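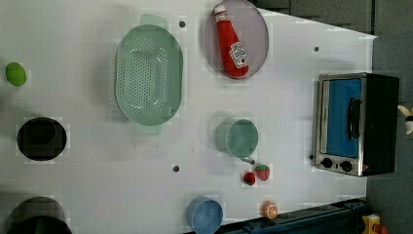

Mariama Asamoah wrote in to say that her grandmother called the thing you drain noodles in a "spider bowl," and she wanted to know if we would take a word that only one family ever used. Yes, we will, and it has its own row now. Her note is a good way into this collection, so it stays up here at the top.

Lelmont Kitchen Words, read me first

This is a word list of what people call the things in their kitchens. It holds 1590 entries at the moment, one row for each word or phrase, gathered from letters, phone calls, the backs of recipe cards and a good many long talks over coffee in and near Lelmont. I started it for my own pleasure, after a supper where four grown people could not agree on what to call the heel of a loaf of bread, and it has grown a fair bit past what I had in mind that evening.

What is in the folder

words.csv is the main list, and most people will want only that.
senders.csv gives the age group and home county of each person who sent something in, with no names unless they asked to be named.
notes.txt is where I put the stories. It is long and it wanders — I kept cutting it down and then putting things back.
maybe.csv holds 134 words I have not been able to settle. Some are hard to read in the original letter, and some I suspect are one word spelled two ways.

The columns in words.csv

word: spelled the way the sender spelled it, even when I would have done it differently.
thing: the plain name I use for sorting. I went with "colander" and "strainer" as two separate things, and I have had letters about that too.
said_by: self, parent, grandparent, or other.
still_used: yes, no, or sometimes. "Sometimes" mostly means the word comes out at holidays.
sound: a rough guide to saying it out loud, in everyday letters. I never learned the proper phonetic signs and I would only make a mess of them.
source: letter, call, card, or talk.

How the words were gathered

The first batch came from a paper form left at the counter of the Wijesinghe bakery, next to the day-old rolls. After that came the letters, which are still my favorite part. In February I read through nearly 3000 slips and pages, dropped the doubles, and set aside anything that was only a brand name. A few senders wrote whole pages about a single spoon, and I have kept those in notes.txt at full length.

Things to keep in mind

The list leans older. Most senders are past sixty, and the younger ones tended to send in what a grandparent said. Baking is very well covered and grilling hardly at all. Please don't use the counts to say how common a word is, as people sent in what struck them as odd or dear, and no one bothers to mail a letter about the word "fork."

Spelling is uneven all the way through. If you are going to search for a word, try it a few ways.

Versions

Version 3 is the current one. It adds the sound column and fixes the county for the Drotitz Road letters, which I had filed on the wrong side of the river for longer than I care to say. Version 2 had a broken still_used column, so if you have that one on your computer, please replace it.

Using and sharing

Help yourself for classes, family newsletters, crosswords or anything else along those lines. Kindly mention Lelmont Kitchen Words if you print more than a page of it. The stories in notes.txt belong to the people who told them, so write to me before you reprint one and I will pass along your request.

New words are always welcome, by letter or by phone, and I am usually home after four in the afternoon.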